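3.2 Storage of everyday cutlery

The second part of the study concerns where small tableware is kept between meals and how far it travels before it is used. We define a storage event as any placement of a knife, fork or spoon into a closed or closable container, and a table event as any placement on a plate, a rest or the bare tabletop. Items left in the sink or on a drying rack were coded separately and are treated in Section 3.4.

Records were collected in households in Urnuldale and Cabanatuan between March and August. After removing incomplete entries, 567 storage events remained, of which 377 involved a drawer. The others were divided among upright jars, trays kept on a shelf, and cloth rolls. Drawers were the most common choice at both sites, although the Cabanatuan households used jars more often than we had expected from the pilot.

Most of the drawers in the sample belonged to fitted kitchen cabinets. A smaller group were freestanding units, placed on a counter or directly on the dining table. These are of interest here because they shorten the path between storage and place setting to less than an arm's length. They also take up table space, and several respondents said they moved the unit away when more than two people were eating. Figure 4 shows a unit of this type with a place setting partly laid out beside it.
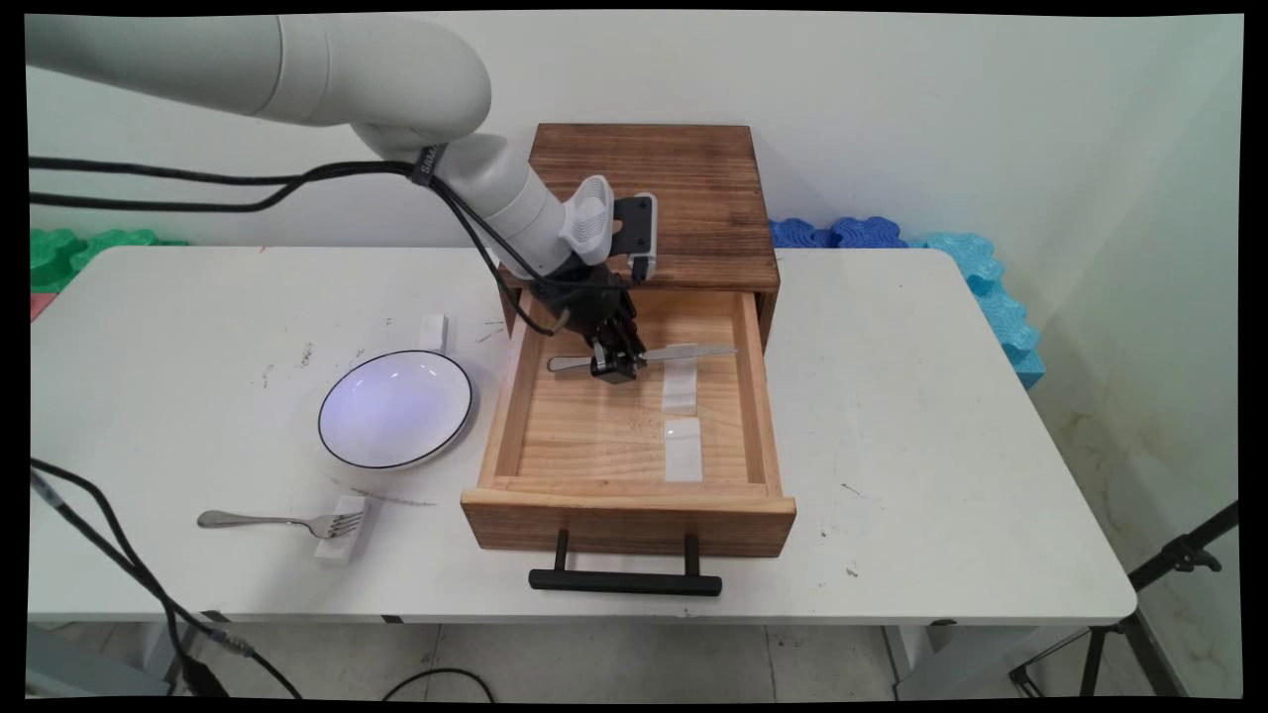

Figure 4. Freestanding wooden drawer unit on a white table, with the drawer pulled out and a table knife held inside it. A round plate and a fork on a small stand are to the left.

The unit in Figure 4 has a single bar handle on the drawer front and a top panel darker than the drawer itself. The drawer floor has no dividers. In undivided drawers of this kind, knives were most often laid flat and parallel to the front, which leaves the handle easy to reach from the side but makes it harder to store several pieces without overlap. Respondents who used dividers usually laid cutlery front to back instead.

The fork in the figure lies with its head on a slotted stand. We coded stands and rests as table events even when they were used throughout the day, since the item remains in the open and can be picked up without handling a container. This decision affects the totals only slightly. Of the households that owned a stand, 29 used it during meals and 30 used it mainly for serving pieces — the second group overlaps with those who kept a jar near the stove.

Retrieval was coded from the opening of the drawer to the moment the item reached its place at the table. Following the scheme used in the Pesell survey, a drawer left open between two retrievals was counted as one opening. The earlier Custa inventory counted each retrieval separately, so the two sets of figures should not be compared directly. We return to this point in Section 5, where the openings are broken down by meal and by the number of people eating.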